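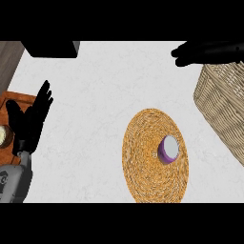
Tischplatte aus weißem Marmor mit feiner grauer Aderung, von oben (Rendering)

Allirham – Hilfe für Haus und Haushalt
Rubrik: Naturstein und Fliesen

Matte Ringe auf weißem Marmor, wie bekomme ich sie weg?

Guten Abend an alle,

ich habe seit dem Frühling einen Esstisch mit einer Platte aus weißem Marmor. Die Platte ist poliert, sie glänzt also, und sie ist 52 Zentimeter breit. Es ist mehr ein schmaler Tisch für zwei Personen an der Wand. Gekauft habe ich ihn gebraucht bei einer Haushaltsauflösung in Nidier, deshalb gibt es keine Rechnung und keine Pflegeanleitung.

Letzte Woche hatten wir Gäste und es wurde Limonade mit frischer Zitrone getrunken. Am nächsten Morgen habe ich auf der Platte matte Ringe gefunden, genau so groß wie der Boden von den Gläsern. Wenn ich von vorne schaue, sehe ich fast nichts. Aber wenn am Nachmittag das Licht vom Fenster flach über den Tisch kommt, sieht man jeden Ring. Mit dem Finger fühlt sich die Stelle ein bisschen stumpf an.

Ich habe schon versucht: warmes Wasser mit Spülmittel, danach Steinseife von Mudesico, dann noch einmal die Seife, aber länger einwirken lassen. Es hat sich nichts geändert. Meine Nachbarin hat mir Essig empfohlen, weil das angeblich gegen Kalkränder hilft. Das habe ich mich noch nicht getraut.

Außerdem gibt es an einer Ecke einen dunkleren Fleck, der wahrscheinlich von Öl ist. Er war schon beim Kauf da. Ist das dasselbe Problem oder ein anderes?

Ich bedanke mich im Voraus für jede Hilfe und entschuldige mich, falls ich nicht immer das richtige Fachwort benutzt habe.

3 Beiträge zu dieser Frage

Als hilfreichste Lösung markiert (27 Stimmen)

Bitte keinen Essig! Ihre Ringe sind keine Kalkränder. Marmor besteht selbst zum größten Teil aus Kalk, und die Säure von der Zitrone hat die polierte Oberfläche angegriffen. Man sagt dazu Verätzung. Es liegt also nichts auf dem Stein, was man abwaschen könnte, sondern es fehlt eine sehr dünne Schicht Politur. Mit Essig würden Sie die ganze Fläche matt machen.

Bei leichten Ringen, die man nur im Gegenlicht sieht, kann man es selbst probieren. Sie brauchen Polierpulver für Marmor, das gibt es im Steinhandel. Ich habe meines von Layug, aber andere Hersteller gehen sicher auch. So bin ich bei meiner Fensterbank vorgegangen:

Zuerst die Stelle mit klarem Wasser reinigen. Dann ein wenig Pulver auf den Ring geben und mit Wasser anfeuchten, bis es wie eine dünne Creme ist. Mit einem weißen Filzpad in kleinen Kreisen reiben, mit mäßigem Druck, und das Pulver dabei immer feucht halten. Nach ein paar Minuten abwaschen, trocknen und gegen das Licht schauen. Wenn der Ring noch da ist, wiederholen. Ich musste es sechs Mal machen, danach hatte ich allerdings auch Muskelkater.

Wenn man die Stelle deutlich mit dem Fingernagel spürt, reicht das Pulver allein oft nicht. Dann muss man vorher nass schleifen, mit feinen Körnungen hinauf bis 3000, und erst danach polieren. Das würde ich bei einem Tisch lieber dem Steinmetz überlassen. Man schleift sehr leicht eine kleine Mulde, und die sieht man später mehr als den Ring.

Zum Ölfleck: das ist ein anderes Problem. Öl zieht in den Stein hinein und macht ihn dunkler, der Glanz bleibt meistens. Hier hilft eine Paste, die das Öl wieder herauszieht. Sie können Kreidepulver mit Waschbenzin zu einem Brei mischen, fingerdick auftragen, mit Folie abdecken und über Nacht liegen lassen. Danach die Folie wegnehmen, den Brei ganz trocknen lassen und mit einem Holzspatel abheben. Fenster öffnen, keine Kerze und kein Herd in der Nähe! Bei alten Flecken wird es beim ersten Mal oft nur heller. Probieren Sie beides zuerst an einer Stelle, die man nicht sieht.

Weiterer Beitrag

Bei mir hat Zahnpasta funktioniert, aber das war ein Waschtisch und ich weiß nicht genau, ob es echter Marmor war. Sonst Untersetzer kaufen :)

Weiterer Beitrag

Ich möchte nur etwas zur Imprägnierung ergänzen, weil es hier oft verwechselt wird. Eine Imprägnierung hilft gegen Öl, Kaffee und Rotwein, soweit es um die Farbe geht. Gegen die Säure schützt sie nicht. Ich habe meine Küchenplatte imprägnieren lassen und trotzdem nach einem Monat einen matten Fleck von Tomatensauce gehabt. Der Verkäufer hat das leider anders erklärt.

Und noch zur Zahnpasta im Beitrag oben – damit wäre ich vorsichtig. Manche Sorten enthalten gröbere Schleifkörper und machen feine Kratzer.

Nachtrag der Fragestellerin

Vielen Dank für die ausführlichen Erklärungen. Ich habe das Polierpulver bestellt und den kleinsten Ring als ersten behandelt. Nach dem dritten Durchgang sieht man ihn nur noch, wenn man es weiß. Mit dem Ölfleck warte ich bis Juli, weil ich dann den Tisch auf den Balkon stellen kann und das Waschbenzin nicht in der Wohnung riecht. Soll ich die Paste in dieser Zeit vor der Sonne schützen, oder ist das egal?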